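What the home-collection code leaves out

The second draft of the Clerkard code of practice for in-home demonstration recording came out in January, and if you run a handheld gripper program you've probably already had it forwarded to you by three different people. It's longer than the first draft. It has a glossary now, and a flowchart. I've read it twice, once as somebody who has to sign off on data coming in and once as somebody who used to go out and collect it, and I came away both times with the same list of complaints in the margins.

I should say where I stand. I don't think the field needs no rules. I've seen what a season of recording looks like without them: cloth-folding takes with a gripper that hadn't been zeroed since it left the office, consent forms signed by whoever answered the door, a drive full of episodes all labeled "bedroom task." Somebody had to write something down. My problem is that what got written down is mostly the part that was easy to write down.

Take Section 2, equipment. It's the best section in the draft and it runs for pages. Every handheld unit gets a readable ID label and the ID goes in the session log. Fine. Finger pads get inspected before each session. Fine. The unit gets a calibration check at the start of the day and again after any drop. Also fine, though I'd love to meet the operator who reports every drop. Clerkard can audit all of this from a desk, and I suspect that explains the page count.

Now go to Section 5, which covers the home itself. It gets less than a page. The operator must "respect the resident's environment" and "minimize incidental capture of personal effects." That's it. That's the guidance. If you've ever recorded wide-angle video in a bedroom you know how useless the second phrase is. A fisheye lens on the wrist takes in the bed, the wall, the ceiling and whatever is standing across from you. A person's bedroom is made of personal effects. You can't minimize them without carrying the furniture out to the street.

What I'd want from Section 5 is something an operator can do. Ask before you start which items the resident wants moved. Ask again after the first take, with playback on a screen, when they've seen how much the lens picks up. People say yes to "a camera" in the kitchen doorway and picture a phone held at chest height. They don't picture the ceiling. The Żak project started showing residents a sample clip before the form was signed, and the number of people who asked for something to be moved went up sharply. That tells you what the old signatures were worth.

Mirrors are the other thing. The draft has one sentence on reflective surfaces and it sits in the equipment section, where it's treated as a tracking problem. It is a tracking problem. A big mirror gives the localization software a second room to get confused by. It's a privacy problem too, and the draft never joins the two up. A reflection can show a window and what's outside it. It can show a person who's standing well clear of the task area and believes they're out of shot. Anybody writing a removal procedure for faces needs to write it for faces in glass as well, and I don't see a word about that.

Then faces generally. Appendix B says operators and assistants "should wear a face covering or remain outside the field of view." I know where that comes from. It's cheap, it takes no software and it looks good in a site visit report. But a mask isn't anonymization and the code shouldn't let anyone treat it as if it were. Hair, build, clothes, a pendant or a badge, the way somebody holds their hands: anyone who knows the person will know the person. If the code means "we blur everyone in post," it should say so and say who checks the blurring. If it means "we don't blur, but we wear masks," then it should say that to the people in the homes, in those words.

The same appendix assumes one operator with one gripper and no one else in the space. I'd guess whoever wrote it had never stood next to a bed trying to get a clean take of a cloth being pinched and lifted. There is very often a second person there, reaching in. They've got something in their hand, they're leaning across the fingers, they're in the video. Under the current draft that person has no role, no training requirement and no line on the form. Markico's internal rules at least have a name for them ("attending person"), and require them to be logged. Clerkard could lift that straight over.
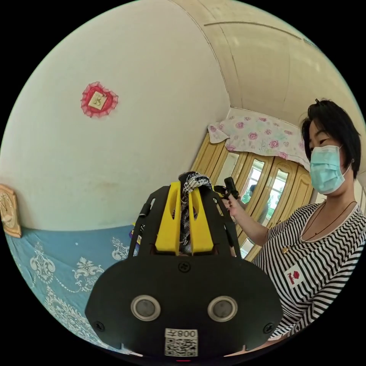
I'm even less impressed by Section 7, task realism. It asks that objects and surfaces be "representative of ordinary domestic use," and then sets a quota: no more than 20 takes with the same object on the same surface. I understand the idea. Nobody wants a model that can only pick up one towel. But a quota like that gets met in the laziest way available. You turn the cloth over. You slide it a hand's width along the bedspread and call it a new surface. I did it myself under the old Clolix contract, which had the same kind of rule, and my numbers looked terrific.

And the quota says nothing about the part that matters for soft goods, the starting state. A patterned cloth laid flat and a patterned cloth bunched in a heap are two different tasks even if it's the same cloth on the same bed. Put a busy print on top of another busy print and you've got a third. If Clerkard wants variety, it should ask operators to record how the item was lying at the start, in plain words, and then sample from that. An operator can type "bunched, pattern on pattern" in the time it takes to reset.

On numbers, the draft's cover letter makes a good deal of the pilot, in which 93 percent of sessions were found "substantially compliant." I'd like to know what the other 7 percent did, and I'd like even more to know what "substantially" is covering. The scoring sheet is in the back. Nearly all of the points are for equipment and paperwork. You could walk into a home, record things the resident never agreed to, leave with a perfect label log and score very nicely. The pilot had 2,000 sessions in it, which sounds like plenty until you notice that the auditors looked at the forms for all of them and the video for a sample whose size isn't given.

There's a wider habit here that bothers me. Factory robotics has decades of safety practice behind it, and the people drafting codes for home collection have borrowed its manners: the checklists, the sign-off boxes, the stress on the condition of the machine. In a factory that makes sense. The machine is the thing that can hurt you. A handheld gripper isn't going to hurt anybody much. It has no motors driving it across the room, and a person's hand is on it the whole time. What can go wrong is nearly all on the recording side, and it goes wrong slowly, long after the operator has packed up and gone. A data set gets copied. It gets merged into a bigger one. A resident changes their mind and calls a phone number that was printed on a form in another language by a company that has been renamed.

Withdrawal gets one paragraph in the draft. It says requests will be handled "within a reasonable period." I've asked what happens to models already trained on the withdrawn episodes and the reply was that this is out of scope. It may well be. Then the form should tell people so before they sign it.

A few things I do like, so nobody writes in to call me a crank. The rule that pay can't depend on the number of accepted takes is good and overdue. Operators who are paid per take rush, and rushed takes are full of fumbles that somebody then has to label. The ban on recording with children in the room is clear and has no loophole that I can find. And the requirement that failed grasps be kept and marked as failures, instead of deleted on site, is the single most useful line in the document. I hope it survives, because I've already heard two groups grumbling about storage.

If you're sending in comments, my suggestions are below. Steal them.

Move reflective surfaces out of equipment and into a proper privacy section.

Give the second person a name, a training line and a place on the consent form.

Require playback for the resident after the first take, with a real chance to say no.

Replace the object-and-surface quota with a written starting state for each take.

Publish the size of the video sample from the pilot, and score the video separately from the paperwork.

Say in plain language what withdrawal can and can't undo.

Comments go through the form on the Clerkard site. Be warned that it times out after 20 minutes and doesn't save drafts, so write yours somewhere else and paste it in. Anything you'd like printed in these pages can come to the usual newsletter address, and please tell me whether you want your program named.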